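Home | Browse | Unanswered | Log in
Filed under: Robots & Automation > Buying and Budgets
2 min read

Is a two-arm robot worth it for a small packing room?

We put together mixed gift boxes, up to 500 a month, and almost every item is a different shape. Avoritz has offered us a two-arm unit on a lease at $2000 a month, plus a setup fee they won't put in writing yet. The salesman says it will "learn" our products. I have my doubts. Has anyone budgeted for one of these and come out ahead?

Menaka Gamage

I'd keep my wallet shut until they give you the full number. Our Avoritz quote left out spare fingers, floor work and the support plan, and support alone was $307 a month. Ask how long it takes to add one new item, and get that in the contract. Sales demos use the same few boxes every time. Your stock won't be that polite - small bottles lying on their sides, a can, a globe on a stand, all on a soft cloth.

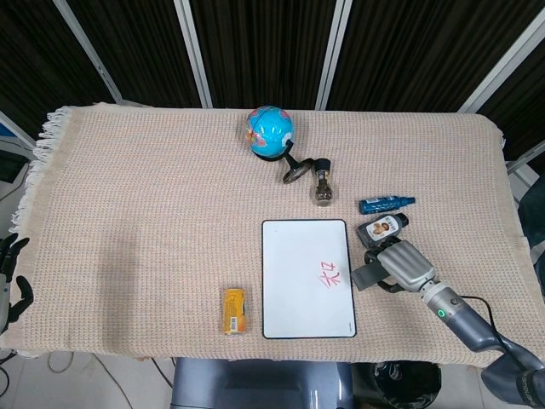
What should you ask for before signing a lease?

A paid trial of 7 working days with your own stock, your own table and your own staff running it. Get the pick rate in writing, including the drops, and who pays when something breaks. Kollár agreed to that for us and Avoritz wouldn't, so I know which one I'd call back. We still haven't bought from either - at 500 boxes a month I can't make the math work against one part-time packer.

Janaka Uddin

My cousin's place has a Plinine and he likes it. Different kind of work though, all cartons. Check if your power is ok. Also Indow does refurbished ones, maybe cheaper, I never got a price from them.

shelf_rat

Related: Leasing vs buying | Grippers | Floor and power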